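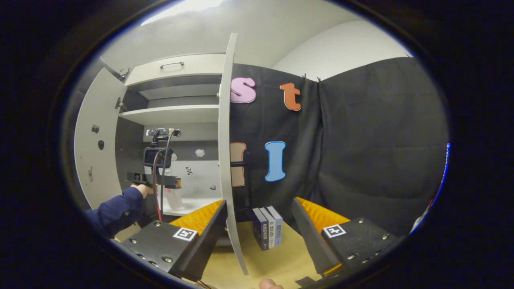 Books in a cabinet – quick notes

Clear the shelf first. All of it. Whatever else got parked in there goes somewhere else, or it creeps back in front of the books by April.

Stand them upright, spines out. Thick ones hold each other up, thin paperbacks don't, so thin ones between two fat ones. Still leaning? A bookend, or a jar of dry beans. Works fine.

Dust the top edges before they go in. Dry paintbrush, 2 inches wide. No damp cloths on paper, ever.

Leave a finger of space at the back so air gets round. Closed cabinets go musty quicker then you'd think. Doors open for an hour now and then.

Heavy books low. My last shelf took 40 pounds and sagged like a hammock. Signe Eyvindsson flips her shelves over every spring – do that if yours aren't fixed.

Sort by height or by languge, whatever you'll keep up. Color looks nice for a week.

Door swinging shut on your elbow? Check the hinge screws. Quarter turn, no more.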